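Progress note, equipment line, Fostano bench. January
To: Marcelle Marty
From: Boris Skála
cc: Ilgın Soylu

Quick one before the budget call, sorry for the rough shape. Full spreadsheet follows once Ilgın has checked the freight numbers.

Where we are. Both arms mounted and running at the table. Spent so far is inside the plan except cables and mounts, which went over. Cable runs along the arms are still the loose kind, held with tape. Works for now, not something I want to sign off for the second station. Asking for proper cable sleeves in the next order.

Task this month is food handling, shell-on stuff, bowl and mat. Picked because it is awkward to grip and we need to know what fingers to buy before we buy them.
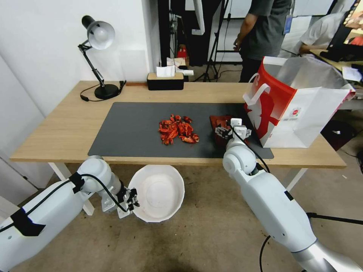 Right gripper down at the mat, bowl at the left one.

Grippers. Two quotes in. Vunberg wants 1,000 per set of fingers, delivery 30 days. Inthanon is cheaper per set but minimum order is 20 sets and we dont need 20 sets of anything. Leaning Vunberg. Would like a go-ahead on two sets now, rest after the trial. Bujar thinks softer tips would do more for us than a new gripper body, and tips are cheap, so I put a pack of 50 on the wish list. Can be cut if you need the room.

Desk and floor. The mat stays. Carpet is a pain, stained already and bad for cleaning, so I have asked Avgate for a price on hard flooring under the station only. No answer yet. Table is fine, no spend there.

Computers. No change. Existing workstation carries over to station two if we stagger the sessions, mornings for one, afternoons for the other. Saves a purchase this year, but no slack if it dies. Your call whether thats acceptable, I would rather keep a small reserve for it.

Consumables. Underbudgeted, my fault. Food, towels, gloves, bowls all came out of the general line. Need a separate line for the next peroid, over 20 percent more than what we guessed. Bowl work in particular uses up food fast, and we will do more of it before the spec for station two is fixed.

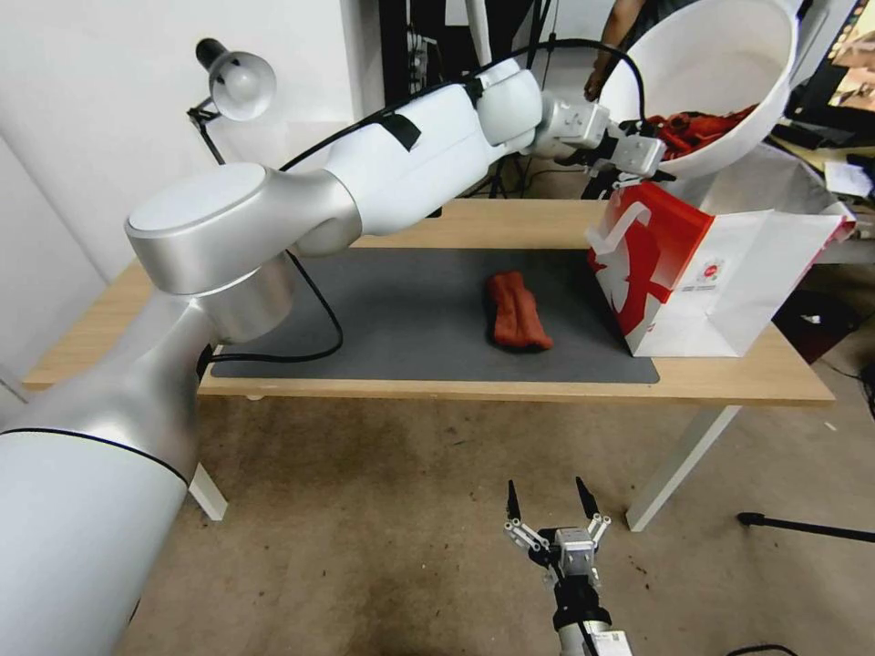

Iida Valtonen, by return: fine with the two Vunberg sets, but please hold the tips until there is a written cleaning procedure. If they can't be washed between sessions we will be buying them again every month, and that has to show up under consumables too. Also want to see the Avgate price before station two goes any further.

Noted, will do. Bujar is drafting the cleaning page and I will chase Avgate before the call.

Decisions needed from you, Marcelle:
Vunberg, two sets, yes or no
Consumables as its own line
Reserve for the workstation, or we take the risk
Cable sleeves, both stations in one order

Next report once the fingers are in and fitted.

Boris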